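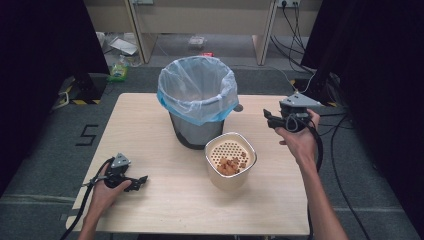

List home | Threads | Previous | Next | Reply | Search archive

Subject: Re: Draft 2 of the tabletop handling rules, cable and floor clauses

Ermira Grgić wrote:

> Clause 4 says cables on hand-held grippers "shall be managed". I cannot
> audit against that. Managed how, and by whom? At Nitum we hang them over
> the operator's side of the table and call that managed. Sellbridge runs
> everything overhead. Both would pass as written.
>
> I would also like to know why food items are in the same annex as bin
> tasks. Is one table meant to serve both?

Agreed on clause 4. Proposed replacement text:

4.1 The cable of a hand-held gripper shall leave the table by the nearest edge on the operator's side. It shall not cross the area between the two grippers.

4.2 Slack shall allow full reach with either hand, plus 200 mm. Slack lying on the floor shall stay outside the operator's standing area.

4.3 Mains leads and signal leads shall not share a floor route.

Overhead routing as used at Sellbridge meets 4.1 if we add "or from above". I have no objection to adding it. The 200 mm comes from the Vunari trials, where shorter slack pulled on the connector when the gripper was lifted over a tall object. If anyone has a better figure, send it with the table height you used.

On the annex: yes, one table may serve both. A waste bin and a food container can be out together when the task calls for it, under these conditions:

- the bin carries a fresh liner, folded over the rim;
- food used as a test item is marked as not for eating in the task sheet;
- gripper fingers are wiped down between a bin task and any task with food;
- pieces that fall on the table or floor go in the bin and are not returned to the container.

Jurić asked for separate grippers in the last case. I have left that as a recommendation — a second pair doubles the calibration work, and the wipe-down record gives an auditor something to check.

Floor marks are still open. Draft 2 allows numerals in tape to identify a station but does not say which way they should face. I suggest they read from the operator's position. Hazard tape should be kept for stand bases and other trip points, and never used for numbering.

Comment 282 (lighting) is held over to June. Please reply to the list with clause numbers in the text and leave the subject line as it is.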